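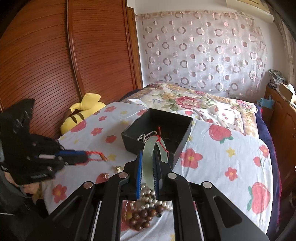
Figure 1. Jade bangle with red string, open black box and beaded pieces on the bed.

Sorting a Small Jewelry Collection at Home
Project report, group 4
Danuta Kubiak, Iddrisu Agbeko
Supervisor: Dorota Pietrzak
2019-10-03

1. Purpose

In our course on household objects, each group had to choose one kind of thing that people keep at home and study how it is stored. We chose jewelry. The pieces belong to Danuta's aunt, who kept them together in one drawer since May and could not find anything quickly.

2. Working place

We worked on a bed covered with a white printed sheet. At first we tried the kitchen table, but round beads roll on a hard surface and two times we had to look for them under the chairs. On the sheet the pieces stay where they are put. The printed pattern is a small disadvantage, as a very small bead is harder to notice on it.

3. Materials

The bangle in Figure 1 is pale green jade with a thin red string knotted around it. We left the string on, on the wish of the owner. White pearls and a bracelet of round brown wooden beads lie on the sheet. The black box is square and has tall sides. In the figure a folded strand of small silvery-white pearls is already inside it.

4. Method

We divided everything into strands, rigid rings and loose parts. Strands were folded once or twice and laid flat against one side of the box. Rigid rings were to be placed last, in the space which remains. We repeated the full packing 15 times and wrote down the time of each.

5. Results

The fastest packing took 102 seconds and the slowest 263 seconds. The slow ones had mostly the same cause: a long strand of pearls caught on another piece and had to be separated by hand. When the strands went in first, the bangle could be taken out without moving them.

The depth of the box was a problem for thin pieces. They are difficult to see on a dark bottom, and the aunt asked if we could put a light cloth there. We did not test this yet.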